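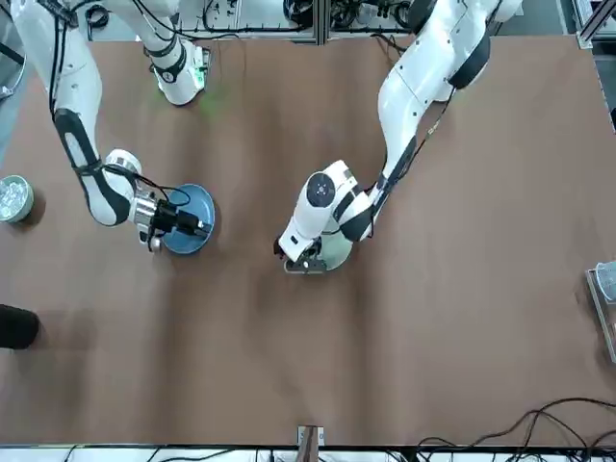
Success rates and plates

2025-08-31

I finally read the Woneck paper properly, the whole thing including the appendix, because three different people had sent it to me with some version of "so this is solved now?" The claim is that you can train a two-arm policy on table clearing with 40 demonstrations per task if you first pretrain it on what they call contact segments, little slices of motion on either side of the moment when a gripper closes on something. The headline chart has a very tall bar in it.

I'm not going to say it doesn't work. I don't have their code and I haven't run it on their tasks. What I can say is that the tall bar is the plate stacking task, and I've spent enough of this year on plate stacking to be suspicious of tall bars.

Start with what gets counted. In the main text a trial succeeds if "both dishes end in a stable configuration." You have to go to the appendix to learn that a stable configuration includes two plates sitting next to each other without touching. I read that paragraph twice. If one arm picks up a plate, wobbles it and sets it back down more or less where it came from, and the other arm does the same, I think that passes. Maybe a human scorer threw those out. The paper doesn't say who scored or whether they knew which policy they were watching.

Then the trial count. Each policy gets 19 trials per task. Why 19? I assume one of 20 got thrown away, but I'd like to know which one and for what. With numbers that small, the gap between the new method and the plain baseline is a handful of trials, and there are no intervals anywhere on the chart. Marlene Seidel reran a similar comparison on the Clillero benchmark last December, same policy, same weights, different afternoon, and the score moved by five trials. She wrote it up and it got far less attention than it should have.

The thing that bothers me most is the grasp. A plate held by the rim is a nasty object. You have two fingertips pinching a thin curved edge and all the weight hanging out to one side, so it wants to rotate in the grip. Two arms each holding a dish that way is harder again, since whatever slop there is in one grip gets added to the slop in the other when you try to line them up. A policy that has learned to close on a rim has learned the easy half. The paper's pretraining is all about that easy half – the segments end shortly after the fingers close – and then the improvement is credited to the whole task. I'd want to see the failures split into didn't grasp, grasped and slipped, and grasped but put it in the wrong place. They have the video. It would take somebody an afternoon.

I tried a rough version of the idea on our own data, using Isia, the annotation tool Stüber put out, to cut the segments. This is not a replication and please don't cite it as one. Grasping got better, I'm fairly sure of that. The first approach to the rim was smoother and there was less pawing at the table. Placing didn't change in any way I could measure. When I scored it strictly, one dish resting inside the other or it's a fail, the pretrained policy and the baseline were close enough that I wouldn't bet lunch on either.

So my current position is that contact pretraining probably helps with contact, which is a decent result and I'd have happily read a paper that said so. I'd change my mind about the rest if they released the trial videos, or if another lab ran it with over 100 trials and a scorer who didn't know which policy was which.

I sent the authors a note asking about the stable configuration rule and the missing trial. If they answer I'll add it at the bottom of this post.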